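4.2 The bed as a folding surface

I should say up front that I did not plan to write a whole section on beds. The first outline of this paper had one line on it, something like "participants folded on whatever flat surface they had," and then we moved on to drawers, which I thought was where all the good stuff would be. But when I went back through the home visits, the bed kept coming up. People talked about it, complained about it, and cleared it off before they could do anything else. So the bed gets its own section, and drawers have been pushed back to 4.3.

Most of the folding literature I grew up on (if you can call graduate school growing up) assumes a table. A table is hard, it is level, and cloth slides on it in a fairly predictable way. A bed is none of those things. It gives when you press down, and whatever is covering it grabs at whatever you lay on top. One participant in Maltitz told me she always pulls the blanket tight first, "or else I end up folding the blanket too," and I have caught myself doing exactly that at home ever since.

Big dark garments were the ones people grumbled about most. With a striped shirt you can line up the stripes. With a plain black or navy piece you are mostly looking for an edge, and then for anything that stands out from the cloth. Figure 5 has a large dark garment spread on a bed, over a peach and cream blanket. Against the light blanket, the upper edge of the cloth is clear all the way along. Look inside the garment, though, and there is much less to go on: a puckered fold coming down from the top, and a small whitish detail by the edge near where that fold starts.

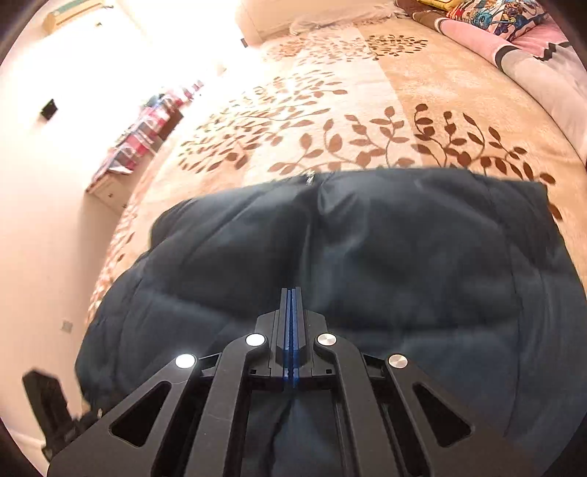
Text and figure selection: the author, lead researcher, Undside Household Textiles Project

Figure 5. Large dark garment spread on a bed, with a puckered vertical fold running down from the upper edge.

I keep coming back to that fold. We coded creases in two groups, which we called "resting" and "working." A resting crease is one the cloth has picked up from being worn or stuffed in a basket, and a working crease is one a person puts there on purpose, as the first step of a fold. From a still picture I would not bet on either one for Figure 5, and neither of our coders would commit, so it went into the undecided pile with a lot of others. Smooth cloth with a bit of gloss to it is hard this way. The light catches one side of a pucker and makes it look deeper than it may be.

What people said they do about puckers was more useful than anything we got from coding. Almost 1,000 short notes came in through the Ploka diary, and the ones about beds fell into a pattern I had not expected. Folders who worked at a table said they smoothed outward from the middle. Folders who worked on a bed said they lifted an edge and let it drop again, sometimes 3 times over - one person called this "airing it down," which I love and have stolen. Pressing on a mattress just makes a dip, and the cloth follows your hand into it. Lifting gets around that.

Blankets matter here too. I went in thinking of the blanket as background and came out thinking of it as half of the surface. A fuzzy one will hold a sleeve where you put it, so you can walk around to the other side of the bed and the sleeve is still there. A slick cover lets the whole thing creep toward whoever is pulling. Several people in the Ruppert group had a preferred blanket for folding on and had never mentioned it to anyone in the house. I would not guess from a picture how much grip a blanket has, and we did not try to code it.

There is a practical side to this for the storage part of the study. Garments folded on beds came out a little larger in our drawer measurements, and the difference was biggest for coats and other bulky things. I suspect people stop smoothing sooner on a soft surface, but the visits were not set up to test that. The drawer numbers are in 4.3, along with the two households we had to leave out of the comparison.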